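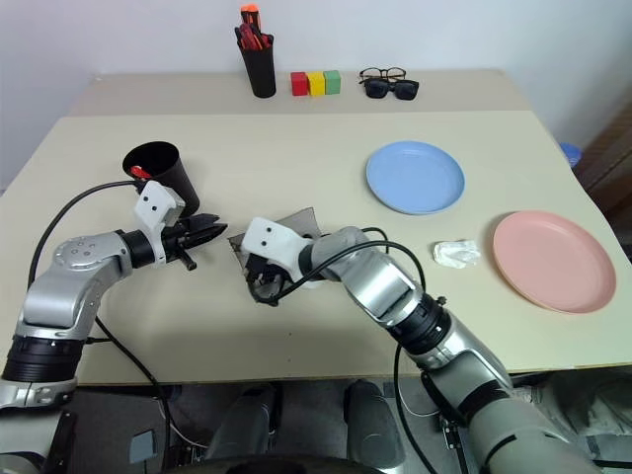 4. Setting Up the Desktop

The Nedier two-level desktop is sold as a desk that "keeps itself in order." It won't. Allow yourself an evening, and expect to redo step 3 within a week.

1. Push the raised back section up against the wall. The front board goes in front of it, on your side.

2. Put the pen holder on the back section. The Pluller leaflet says a holder takes 8 hand tools. Try it with your own before you believe that – thick grips fill the top long before the bottom is full.

3. Keep small things such as toy cubes in a row on the back section. Glasses can go there too, but give each pair its own spot. Stacked lenses scratch, whatever the coating promises.

4. Use the front board for the second cup, plates and anything you pick up often. Set plates fully on the board.

CAUTION: A plate hanging over the side will tip if you lean on it.

5. Throw out used tissues before you wipe down. Wipe with a damp cloth.

Note: Earlier copies of this guide recommended Gape desk spray. We tried it in January and saw no difference from water.

Note: The front board is rated for 40 pounds. We would not test that by sitting on it.

Revised April 1, 2021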